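Jorkunari Tabletop Kit: fixed trial set for comparing two-finger grippers
Sold by Jerkell. Covers tabletop arms with a head camera or a fixed camera.

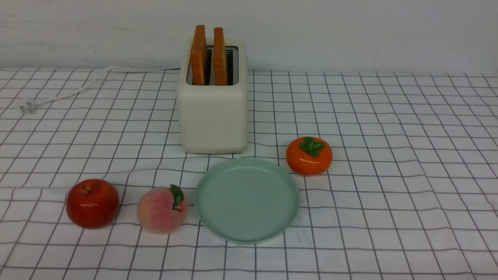
What the kit is for

The kit gives every gripper under trial the same work. Bread has to be taken from a toaster and laid on a plate; fruit has to be picked up and set down without bruising. Bread crushes, a persimmon slips, and a peach shows marks from pads that grip too hard. Results from one gripper can be set beside those from another, provided the layout and the camera position stay the same.

Layout

White table covering with a thin black grid. Two-slot toaster, cream-white, at the back centre near the wall. Mint-green plate in front of it, slightly to the right. Persimmon to the upper right of the plate. Peach to the left of the plate, apple further left. Note positions by grid square before each block of runs. The covering creases when it is rolled for storage. Small ripples are acceptable under the plate and fruit, but check the plate does not rock.

The toaster is a prop. Leave it unplugged, with the cord to the left, away from the path of the arm.

Tasks

Toast to plate. One slice at a time. The second slice may not be touched until the first is released.
Fruit to plate. Any order, noted on the sheet. The stem, leaf or calyx may not be used as a handle.
Clear plate. Fruit back to its starting square.

Each task is run 19 times per gripper. A run is stopped after three failed grasps.

Gripper notes

Morsy 2, parallel jaw, flat rubber pads. Good on toast when the fingers come down along the faces of the slice. Tends to push the persimmon before closing on it – lower the approach and slow the last part of the travel.

Wutness soft finger. Suits the peach and apple. The fingertips are thick, and entry between two upright slices is tight. Approach from the outer face.

Both fit the standard Jerkell wrist plate with four screws. Changeover needs a new tool offset but no new camera calibration, as long as the camera mount is left alone.

Camera and controller

The grid is used for a quick check of camera pose, in place of a calibration board. It is not accurate enough for setting lens values. Glossy fruit gives bright spots under overhead lamps, and depth readings may drop out there. Diffuse lighting is advised.

Controller firmware from May or later is needed for force limits on closing. Older versions accept the setting and ignore it.

Supplied

Grid covering, plate, toaster, run sheets, wrist plate. Fruit and bread are not supplied. Replace bread at the start of each session and fruit when the skin is marked.

Trial method: Zlatko Radonjić. Gripper notes: Ojārs Jõgi.
Page revised Sun 21 December.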